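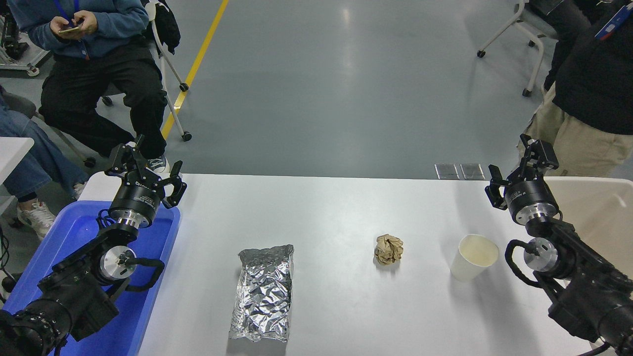
Mesa con dos brazos, una bandeja azul y tres objetos: papel de aluminio, una bola de papel y un vaso.

Septiembre de 2024
Por Othmane Cherkaoui

Las normas internas para manipulación bimanual suelen dedicar nueve páginas a la parada de emergencia y un párrafo a los objetos. El borrador de Wetbridge que se puso a consulta en junio repite esa proporción. Considero que es un error de método.

Un vaso de papel no es una pieza rígida. Su respuesta depende de la orientación, del punto de contacto y de la fuerza de cierre. Una especificación que solo diga «vaso» deja sin definir la variable principal. El protocolo debería registrar, antes de cada ciclo, si el vaso está de pie o tumbado, y tratar ambos estados

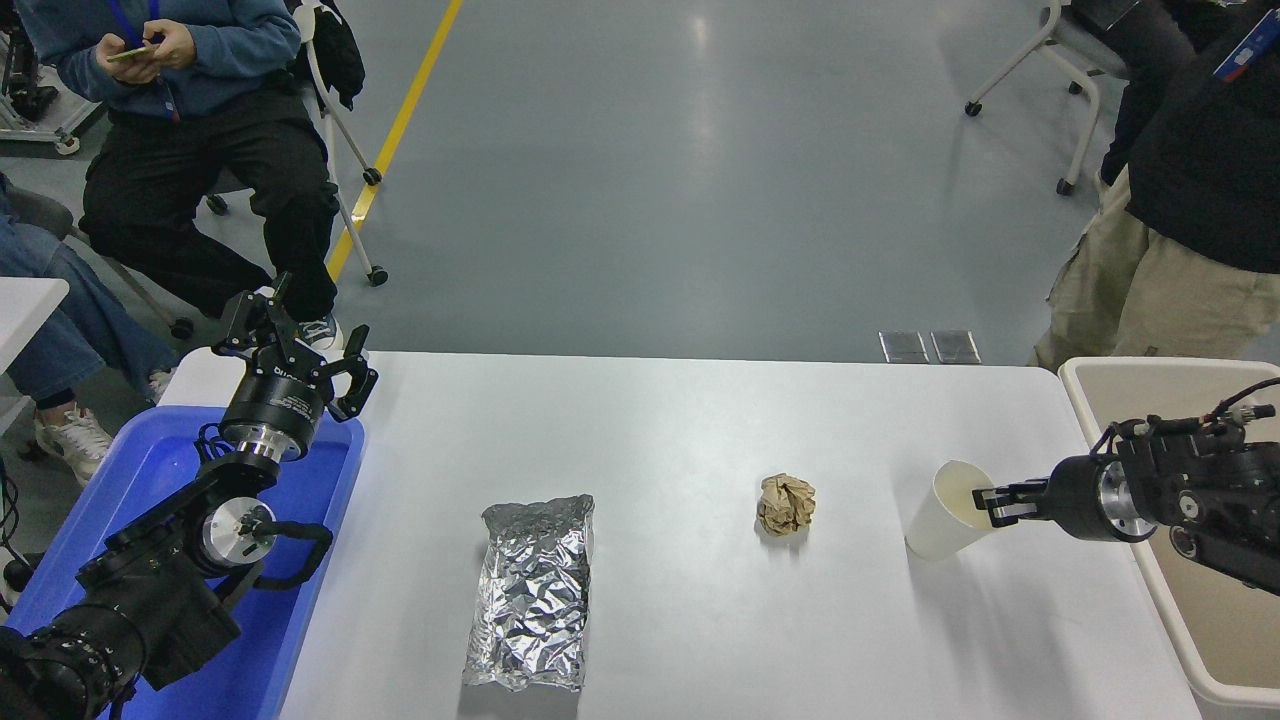 como casos distintos, con tasas de éxito separadas. Agregarlos en una sola cifra - práctica habitual en los informes de Mutel - impide comparar dos estaciones entre sí.

Mali Lewis objeta que esto multiplica las categorías. Es cierto, y el coste es asumible: en una serie de 3000 ciclos, el campo adicional ocupa una columna.

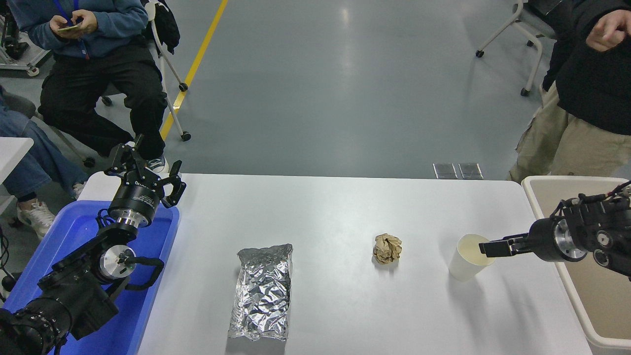 Pinza derecha junto al borde del vaso, con un dedo en la abertura.

Queda el entorno. El borrador pide una línea de suelo visible, pero no fija la distancia mínima entre la mesa y los asientos, ni dice si quien está sentado cerca cuenta como operador. Propongo que el apartado 2 defina ambas cosas y que el supervisor del ciclo conste por nombre en el registro. Sin ese dato, la norma describe un equipo y deja fuera el puesto de trabajo. Las alegaciones se remiten a Mwanahawa Makokha.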